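Bendisari Clothes Swap, Spring Table
Gallery > Laundry and Folding
Posted 07/05/2023

Hello again! I said after the March swap that I'd put up a page just about the folding, and then I didn't, and then three of you asked me at the door where it was. So this is it. It's short on pictures and long on me talking, sorry, but I have a lot of feelings about shirts.

Before the folding

Everything that comes in to the swap gets washed first, even if the bag says it's clean. I do mine at home and the overflow goes to the laundromat on Vuditz Street, where the big machines take a whole bag at once and the dryers run hotter than you'd think (low setting for anything stretchy, please, I learned this with a very nice cardigan that now fits a doll). It costs me $6 a load and I bring a book.

I take things out while there's still a bit of warmth in them and lay them flat across the top of the basket. If you leave them in a heap overnight you'll be ironing, and I refuse to iron for a swap. Buttons get done up, top one and one in the middle. Zippers closed. Pockets checked — this spring I found a bus ticket, a guitar pick and a recipe for plum cake that I have since made and can recommend.

The table

I used to fold on my bed and my back hated me for it. A table you can stand at makes all the difference, and a pale one is better than a dark one if you're looking for stains and loose threads. Grease spots on pastels are sneaky! Tilt the fabric toward a window and they show up right away.

Keep the thing you're folding in the middle of the table and the finished pile somewhere else entirely. I know that sounds fussy, but the number of times I've knocked a whole stack of baby clothes on the floor with my elbow, well.

Shirts

Okay, shirts. Everybody folds shirts differently and everybody is sure their mother was right. Mine did it face down, sides in, sleeves back along the body, then up from the hem. It gives you a long narrow strip first and then a tidy block. I still do it that way for anything with a collar, with the collar sticking out at the top until the last fold.

Soft cotton is the hardest, if you ask me. It won't hold a line. You smooth one side and the other side wanders off, and you end up with something shaped like a loaf of bread. When that happens I pick it up by the shoulders, give it one good shake and start over. Fixing it in place takes twice as long and never looks right.

T-shirts I've stopped worrying about. In half, in half again, sleeves tucked under, on the pile. People are going to unfold them anyway to check the size.

Sorting

Once things are folded I sort by size first and color second. We tried it the other way in March and it looked gorgeous for the first ten minutes, like a paint store, and after that it was people holding up tiny blue shirts and asking if we had the same one bigger. So, sizes first. Within a size I do put the whites and creams together, then the pastels, then everything else, and that's purely for my own enjoyment.

The green pile was my favorite this year. Mint and sage and one really loud lime that went home with a very happy teenager. I don't wear much green myself, but I do like handling it — a light green looks clean even when it's all creased up.

The big tote from Bautista Tailoring came in late, full of samples, and those I hung up. Anything with a lining or a sharp pleat goes on a hanger and I don't want to hear otherwise.

Next time

The fall swap will be at the hall in Jevau again, same doors, same tea. If you want to help fold, come 2 hours early and wear shoes you can stand in. You don't have to be good at it! Half the fun is standing around with a shirt that won't behave, turning it this way and that, and starting again from the collar.
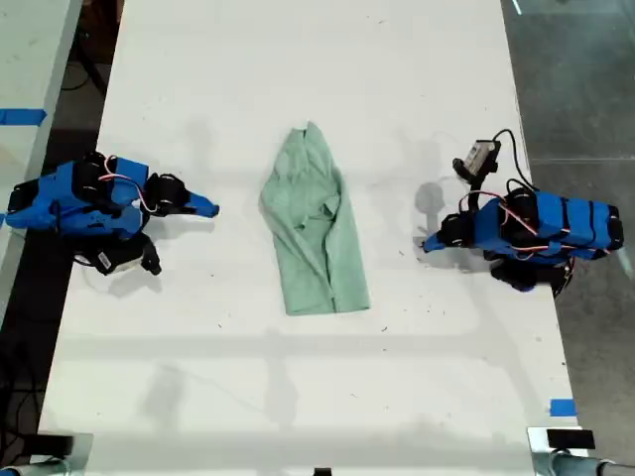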